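We use cookies to keep you logged in. Accept | Settings

Ravach Residents' Board > Council and Services
Posted by kerbside_49, August

So the council has signed off the drainage works on Holub Street. Marek Baláž told the review meeting it would all be finished in 3 months. Does anyone believe that?

mill_lane
No. Itmont had the last contract and we still get puddles at the crossing.

VIonescu
Bit unfair. Itmont did the pipes, the road surface was Flokport. I was at the meeting and they have 2947 metres surveyed already.
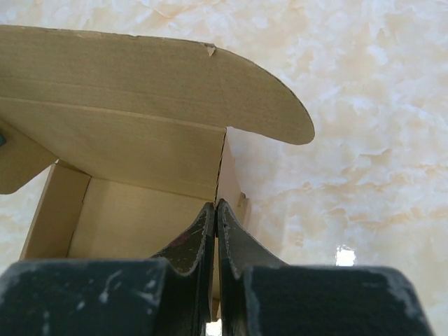 Page last changed: August, 16:20

kerbside_49
Surveyed by whom, Vesela? A survey isn't a drain. Last year's plan was surveyed too.

tramstop
My mum's cellar flooded twice in spring. I'd take a late drain over none, so I'm with Vesela.

mill_lane
Fine, but who pays if it runs over? More than 100 households signed the petition asking exactly that and the reply was two lines long.

VIonescu
It's a fixed price. Baláž said so when he was asked.

kerbside_49
He said "fixed in principle". I wrote it down. Has anybody seen the contract?

VIonescu
Not yet. I've asked the town hall for a copy and will post it when it comes.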